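Telholm Cups and Tabletops: read me first

Welcome, and thank you for taking the time to open this file before opening all the others. Telholm is a small collection of pictures and written notes concerning cups, mugs, small bowls and the tables they get put down on. It grew out of a much larger household tidying project called Juswood, and after a while the cup material had become so big a part of it that it seemed kinder to everybody to give it a home of its own. This version is dated 15/07/2024 and replaces the one that was passed around under the name Mestlow, which had the same pictures but a rather muddled set of notes.

What you get

The collection holds 1049 pictures in all. Of these, 405 show a cup or a mug, and the rest show tabletops, shelves, trays and the corners of counters, many of them with nothing in the way of crockery at all. Please don't skip those! A good deal of tidying is knowing what a clear surface looks like, and the plain ones have been some of the most useful to us when we wanted to check that a note about a table was a note about the table and hadn't wandered off to whatever was sitting on it.

Each picture comes with a short note in a plain text file of the same name. The notes are written in ordinary sentences, the sort of thing you would say over your shoulder to somebody in the kitchen. They give the kind of surface, its color, what is standing on it if anything is, and whether you can see into the cup. Where the writer wasn't sure, the note says "maybe" and leaves it there. We went back and forth for a long time over that word and are very fond of it now.

How it is arranged

There are 16 folders, one for each kind of surface and setting. White surfaces have two folders to themselves, one for bare stretches and one for anything with a cup or bowl on it. Wood, tile and patterned cloth follow, and then come the trays, which were added last and are still a bit thin on the ground. The folder called Ansah is a mixed bag of pictures that fit two places at once, and you may well find your favorites in there.

If you only want to try things out, there is a smaller set of 1000 pictures that leaves out most of the Ansah folder. It takes up nearly as much space as the full one, I'm afraid, so it is only worth having if the mixed pictures get in your way.

Writing your own notes

You are very welcome to add to the collection, and the next round of additions will be gathered up in August. Start with the surface and then move on to the dishes. Say "cup" unless you can see a handle, and keep "mug" for when you can. Don't guess at what somebody was drinking. If the cup is close and you are looking down into it, describe the inside separately from the rim, as the two often get different light and a single word for both will be wrong for one of them. Leave out brands unless they can be read, and please don't tidy up anybody else's spelling without leaving a line in the changes file.

White on white

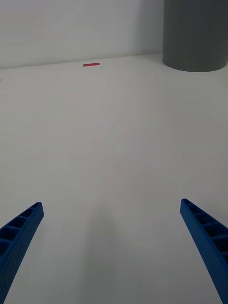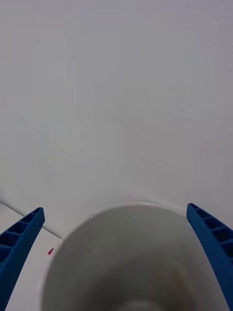
White things on white tables are the hardest part of the whole collection, and I would ask anybody writing notes for those two folders to go slowly and have a cup of something at hand. A bare top at least can be settled in a line, with a word for any soft shadow lying across it. The trouble begins once a cup of the same color arrives and there is a pale wall behind as well. In the second picture it is the bright line along the rim that lets you tell where the outside of the cup stops and the inner wall begins, so that is what the note should mention first, followed by the light gray inside. There is also a faint brownish tint low on the right of the inner wall, and it should go down as "faint brown tint, maybe residue, maybe a reflection" and no further. An earlier note writer would have put "tea stain" and been pleased with it, and I was that note writer on more occasions than I would like to add up.

Known rough spots

The older notes use "beige," "cream" and "off-white" as if they were the same color, and sorting them out is slow work. Some of the patterned cloth pictures are filed under trays, where the cloth happened to be lying on one. A few notes still say "desk" for what is plainly a kitchen table. If you come across any of these, a line in the changes file with the picture's name is plenty, and it will be put right in the next version.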